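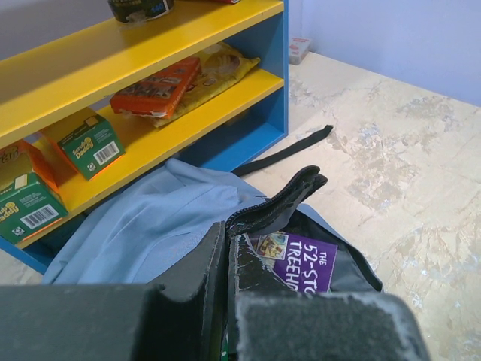
Household Notes | Storage and Cleaning Supplies

This site uses cookies to remember your preferences. By continuing to read, you accept their use.

The arrangement of cleaning supplies in our home was revised in August, following several months in which sponges were purchased twice and floor cloths were not purchased at all. The present entry records the arrangement now in force, for the benefit of those readers who wrote to ask about it after the pantry entry.

Supplies are kept on the low shelf unit with the yellow boards and the blue side panel. It was acquired from Harries, a secondhand furniture dealer, for 370, delivery included. A taller unit from Mulari was considered and declined. It would have blocked the light switch, and the upper shelves would have been out of reach for my mother.

The following principles have been adopted.

Sponges remain in their cartons until needed. The Scrub Daddy boxes are therefore stored as bought, directly on the board, with the green front and the name showing. I had previously emptied every carton into a basket, and the basket became a place where old sponges and new ones were kept together.

Flat boxes may lie on top of soft packages, provided that the package underneath can still be recognized. The orange box and the yellow bag on the middle shelf are placed in this manner. Boxes with crushed corners are not discarded on that account.

Containers that stand upright are assigned to the top shelf. No item is to be placed on the floor in front of the unit, where it interferes with the vacuum cleaner.

Charmaine Magagula, with whom I share the bulk orders, has proposed that a written inventory be kept on the inside of the closet door. The proposal is under consideration. An earlier list, prepared in a Jaltetti notebook, was maintained for six weeks and then used for telephone numbers.

Expenditure on cleaning supplies last year came to 562, of which 307 was spent in the first four months. Figures for the current year will be published when the receipts have been sorted. The matter of the laundry shelf has been deferred to a later entry.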